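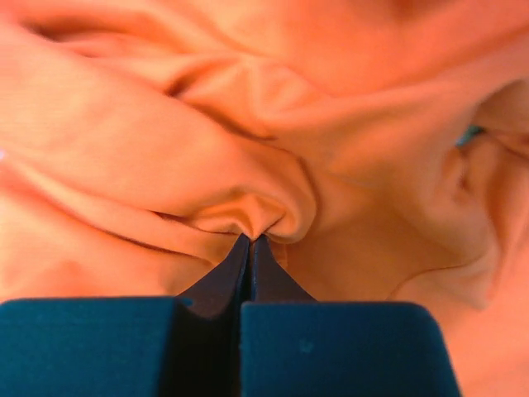 Tronmont, 2026-09-17

Folding T-shirts and other soft knits

Knit cotton is harder to fold than a dress shirt. It stretches, it slides, and a sleeve that was flat a second ago rolls under when you turn the body over. Most of the trouble comes from starting with the shirt in a heap and trying to fold it from there. Flatten first, fold second.

Finding the shoulders

Pick the shirt up at any one point and let it hang. The weight of the cloth pulls most of the twist out. With your other hand, feel along the edge for the neckband, which is thicker than the rest, and follow it out to a shoulder seam. Hold one shoulder in each hand and give the shirt one shake downward. If it is inside out, turn it now.

If the shirt has a sewn-in label, look for that first. On a plain shirt in one color it is often the quickest way to tell the front from the back. Neck labels sit at the center back. Care labels are usually low on a side seam, so if you have found one of those, the hem is close by and the neck is at the other end.

Where to work

A bed is too soft for this. The shirt sinks in and the creases stay. Use a table, a counter or a clean stretch of floor.
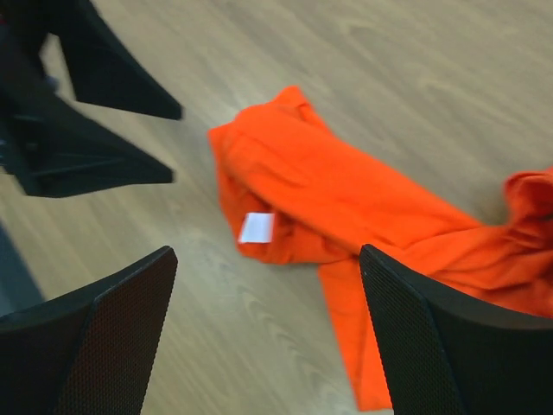 Sweep before you lay anything down, and check for grit along the baseboards. Smooth floors are good for knits, as the fabric slides and you can straighten a sleeve with one finger. On carpet you have to lift and reset each piece.

The fold

Lay the shirt face down with the neck away from you. Smooth it from the middle out to the sides with a flat hand. Pulling on the hem will stretch it.

Fold one side in to the middle of the back and lay the sleeve straight down along it. Do the other side the same way. You now have a long strip. Bring the hem up to just short of the collar, then fold in half again. For a drawer where the shirts stand on edge, fold in thirds instead.

A folding board helps if you want every shirt the same width. The one I use is made by Raju and is 40 cm wide, a bit much for children's sizes. Kurniawati Tambunan wrote in to say she uses a large magazine and slides it out before the last fold.

Brushed and bright fabrics

Turn brushed cotton inside out for washing, and keep it away from towels, which leave lint. Wash strong oranges and reds by themselves the first few times. Fold them once fully dry. A slightly damp seam will crease and can smell by the end of the week.

Shirts going into storage until December can be rolled. Leave space at the top of the box so the lid closes without pressing.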